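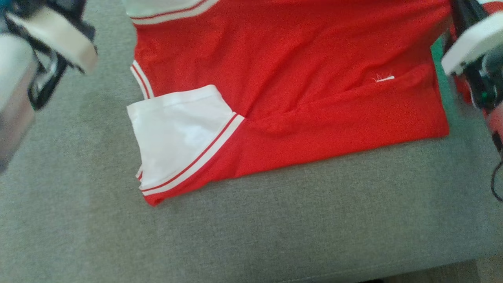
School flu vaccine forms: should the province make "no answer" mean yes?

Erno_west
Our province is asking for comments on a change to the consent form for flu vaccines given at school. Now, a parent must sign before the nurse can do anything. Under the proposal, the child would be included unless the parent sends back a refusal. Comments close at the end of August. I support vaccines and my children have all of theirs, but I am not comfortable with silence being counted as agreement. What do others think?

Cuvard
I am in favour. At our school 692 forms went home last autumn and many never came back. I don't believe all those parents were against it. Forms stay at the bottom of the backpack.

prairie_mum10
Same in our house, I found ours in spring under a banana. But I would still be angry if my son got a needle and I had not signed.

Llorente
Excuse my English, it is my third language. I read the proposal two times. It says the school must try to reach the family by phone if no form comes back. So it is not complete silence. My question is what happens when the parents do not read English or French well. A phone call in the wrong language does not help anybody.

Erno_west
Good point, and I did not see the part about the phone call. Which page?

Llorente
It is in the annex, near the end. The summary on the website leaves it out.

Cuvard
With respect, translation is a separate problem. The present form is also only in two languages.

Llorente
I don't agree that it is separate. Today, if I don't understand the form, nothing happens to my child. With the new rule, if I don't understand it, something happens. Maybe it is a good thing, but I should be the one who decides.

Clallov
It is funny to see who is on which side. My MLA votes against every health rule and he is opposed. My neighbour, who has had an orange lawn sign since 2000, is opposed too. They have not agreed on anything else that I remember.

prairie_mum10
Is there a public meeting, or only the online form?

Clallov
Saturday at the library, 10 in the morning. The online form has a limit for the comment box, so write yours somewhere else first and paste it.

Erno_west
Thank you. I will go, and I will ask for the annex to be translated - at least that part we all seem to want.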